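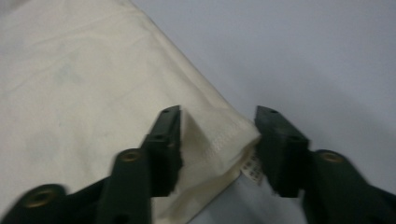
Cream fabric, tiny label.

Quick one bc I'm supposed to be packing. Finally pulled the numbers on the old Adano review post - 2,000 visits in September, 537 of them from one keyword I never even targeted. A misspelling! Somebody typed "adanno" and Google sent them to me. Over and over.

So of course I changed the title tag to match. Dumb. Dropped from 4th to page two in a week. Changed it back last night, well see.

Gwilym Prothero says leave it alone for a month. Probably right. Can't do it though.

Other stuff:
Killed 142 thin tag pages. Should of done that years ago.
Still 1,050 URLs sitting in "crawled - currently not indexed". No clue why.
Trying Jetirska for rank tracking. Slow, kinda ugly, but cheap.

More when I'm back, if the title thing recovers I'll post the graph.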